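Fixing an elbow servo that drops out mid-move
Valentyna Dovhaniuk, updated 02/04/2026

The fault looks the same each time. The arm reaches out, the elbow goes limp, and the controller reports that it has lost one servo. Power it off and on and it works again for a few minutes. On our arm the servo was fine. The trouble was a wire pulled tight at the elbow.

Before you start, clear the space under the arm. When torque is released, the arm falls. Hold the upper link with one hand, then switch off the supply and unplug it at the wall. Do not pull a servo plug with the power on.

1. Move the elbow by hand through its full travel and watch the wires. If a loop goes straight before the joint reaches its stop, it is too short.

2. Unplug the elbow servo and look at both ends of the lead. Check for bent pins, a cracked housing or a conductor backing out of the crimp.

3. Set a meter to continuity and test each of the three wires while you flex the lead near the plug. A beep that cuts in and out means a broken strand. Replace the lead.
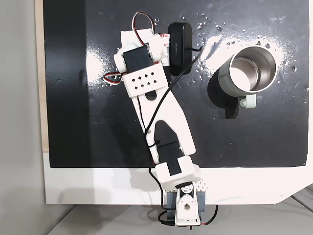
Can I just tape the old lead in place?
Tape keeps a good lead from moving, but it won't repair a broken strand, and the fault will come back under load. Fit a new lead first and then secure it.

4. Fit the new lead with enough slack that it still hangs in a curve at full reach. We used a 400 mm Eteck lead. Tie it to the link, away from the pivot, and leave the tie loose enough to slide a fingernail under.

5. Power up with the arm supported. Run the elbow end to end at low speed for 5 minutes, then at normal speed. Keep your hands out of the joint.

If the dropout returns, swap the elbow servo's lead with the one from the wrist. If the fault follows the lead, you have a bad lead. If it stays at the elbow, suspect the servo or its connector. Masaru Tsuji found a loose socket on his arm this way in May, after replacing 3 good leads.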